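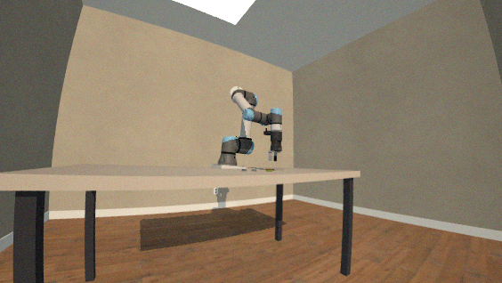 *Langer Tisch mit dunklen Beinen auf rotbraunen Dielen (Computergrafik)*

**Cesgate lädt wieder zum gemeinsamen Essen**

Wer im vergangenen August dabei war, wird sich gern erinnern: Bis weit in die Dämmerung saßen die Nachbarn aus der Garsidestraße beisammen, reichten Schüsseln weiter und kamen mit Leuten ins Gespräch, an denen sie sonst mit einem Nicken vorbeigehen. Nun steht fest, dass es auch in diesem Sommer eine lange Tafel geben wird, und zwar eine noch längere! Etwa 700 Gäste erwartet Eugénie Besnard, bei der seit dem Frühjahr alle Fäden zusammenlaufen, nach 306 im ersten Jahr.

Gegessen wird, was jeder mitbringt, vom Kartoffelsalat bis zum Pflaumenkuchen (Rezepte dürfen ausdrücklich abgeschrieben werden). Tische leiht die Tischlerei Fagerlund. »Meine Mutter hat immer einen Teller mehr hingestellt, und so machen wir das auch«, sagt Folke Fagerlund, der außerdem für Nachschub an Bänken sorgen will. Bei Regen zieht die ganze Gesellschaft in die alte Markthalle um, wo allerdings nur 600 Menschen Platz finden.

Anmelden kann man sich ab sofort im Bürgerbüro, Geschirr und Besteck bitte selbst mitbringen.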